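Why Does a Cotton Shirt Wrinkle? Final Report, Textiles and Society Project
Rocío Carhuamaca

I started this project because of my grandmother's iron. She used it every morning of her working life, and I have used mine twice. I wanted to know what is going on inside the cloth, and I ended up reading a lot more chemistry than I planned (no regrets!).

Cotton is almost pure cellulose, which is a long chain molecule. Neighboring chains hold on to each other with hydrogen bonds. Those bonds are weak one at a time and strong in a crowd. When water gets in, or when the fiber bends hard, some of the bonds let go and the chains slide a little. Then the bonds form again in the new position, and the fabric remembers the fold. Ironing is the same trick in reverse: steam loosens the bonds, pressure flattens the cloth, and the bonds set flat as it dries. I love that a crease and a pressed pleat are the same thing chemically.

Polyester behaves differently. It takes up very little water, so damp air hardly bothers it, and it needs a good deal of heat before it will hold a new shape. Blends land somewhere in between, and that explains why the blend shirts in my survey got such good marks. 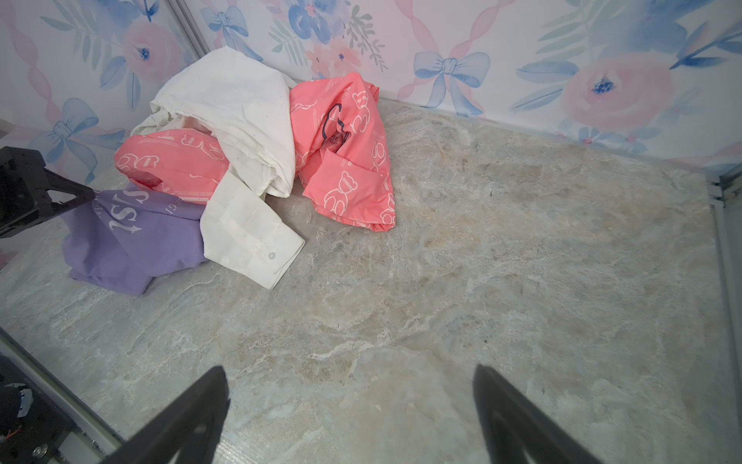 Figure 1. Clothes left in a heap, with a white long-sleeved shirt in the middle.

For the survey I asked people in two neighborhoods, Vollow and Grasalau, how they store clothes between wearing and washing. I got 200 replies, which was far more than I hoped for in November. The chair won by a mile. The floor came second, ahead of hooks and baskets. People in Grasalau ironed more often, and several of them said they had learned it from an older relative. I would love to go back and ask about that properly.

I also ran a small test at home with 17 cotton squares cut from one old bedsheet. Each was misted with water, crumpled into a cup, and left overnight under a jar of beans. In the morning I let them rest on the table for an hour and measured how far each one had opened up. The squares I misted most came out the worst, just as the bond theory says they should. Two squares dried stuck to the cup and I left them out of the chart.

My biggest problem was humidity. The kitchen was much damper on rainy nights and I had no way to control it. A closed box with a cheap humidity gauge would fix that. I would also add linen next time, which wrinkles even more than cotton and has a whole fan club because of it.

Thanks to everyone who filled in the survey, and to my grandmother for the bedsheet.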